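Workbench notebook, Letora cell, October
Entry by Pranab Haque

Fruit picking on the white table, soft grip tests, carried on from the last entry. I had the arm doing slow approaches and I was all set for a boring afternoon of numbers. Instead we got a proper fault, and a really interesting one, so most of this entry is about that. Wrist camera views with the gripper open, before the long notes: 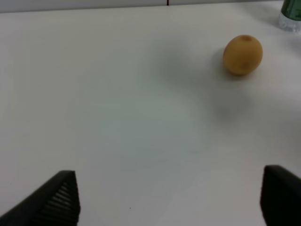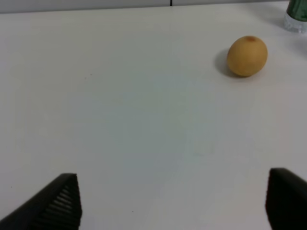
The fault is a stale pose. The arm closed on the place where the planner thought the fruit was, at the height the planner thought was right, and the tips pushed down into the table until the force limit tripped. No damage to the table, a scuff on the tip of one pad, and a very loud click from the brake that had me out of my chair. The detector had been jumping between two answers the whole time. One answer was the fruit, the other was the soft gray shadow lying to the left of it on the white top, and when the two got close in score the tracker averaged them and gave me a point in between where there is nothing to hold. I love this kind of bug! It is so simple once it is drawn on paper, and I had stared at the plots for an hour before I drew it.

Order of events, from the log, so I don't have to dig for it again:

3:10 pm. Run started, approach speed at 50 percent. Detector steady.
3:14 pm. Score on the second candidate starts climbing. No warning, there is no rule for that yet.
3:15 pm. Tracker output slides left. The planner accepts it, the slide is slow enough to pass the jump filter.
3:15 pm, same minute. Detector drops out altogether. Tracker keeps handing over its last answer, 570 milliseconds old by the time the descent begins.
3:16 pm. Contact, force limit, brake. Arm holds where it is. I hit the stop button as well, a good second after it had stopped by itself.

So there are two faults stacked up. The averaging is bad, but the averaging alone would have given us a missed grasp and a shrug. The old pose is the part that put the tips into the table, and the reason is embarrassing. The age limit for a pose is set to 100 milliseconds in the Khondokar config, I remember setting it, and the planner never reads it. It was reading the Stindton defaults, where the limit is blank, and blank means no limit. I would like blank to mean stop.

Went back through the saved runs to see if we had been getting away with it. We have 1,083 approaches on disk from this table. I wrote a short script to flag any descent that began on a pose older than the limit, and it did find more, all of them lucky ones where the target hadn't shifted. I want to go through those by hand before I put a figure on it, a few look like clock trouble on the logging side and I don't trust them yet.

What I changed today:

Planner now reads the age limit from the Khondokar file and refuses to start if the value is missing. Tried it with the line deleted, got a clean refusal and a readable message. Tried it with the value set to a word instead of a number, got a crash with a page of text. Fixed that one too.

Descent checks the pose age at every step, where before it checked nothing after the start. If the pose goes old halfway down, the arm stops and backs up along the way it came.

Tracker no longer averages two candidates. It keeps the one it had, and if the scores stay close it reports that it is unsure. The planner treats unsure as no target.

Force limit left alone. It did its job and I don't want to be changing the safety net in the same hour as everything else.

Replayed the bad run through the new code with the arm powered off. The planner goes to no target at 3:15 and never starts the descent. Very happy with that! Then I fed it the same run with the tracker change backed out, so that the age check had to catch it by itself, and it did. I wanted to see each fix work alone before running them together.

Not done yet, and please nobody run the cell at full speed until these are crossed off:

- Live test with the arm on, speed way down, hand on the stop button.
- Swap the scuffed pad. Spares are in the Flirano drawer, second from the top. The ribs on the scuffed one still feel even to my thumb but I'd like a fresh one on before we record any grip numbers.
- Table height. The planner's figure for the table top should be a hard floor for the tips, whatever the target says. I was surprised this wasn't in there. Needs a small margin for pad squash.
- Wipe the table. Specks haven't fooled the detector so far, and I'd like to keep it that way.
- Try a second lamp to thin out the shadow. I'm in two minds on this one. It would make the detector's life easier and it would also hide the problem, so I want the live test done with the light as it is first.

Question for whoever reads this next: does the other cell use the Stindton defaults as well? If it does, the same blank limit is in there and it should get the same fix before its next run. The change is on the branch called pose-age, three files, with the replay script next to them.

Stop button checked again at the end, both the one on the desk and the one on the post. Arm parked, power off at the wall, key in the box.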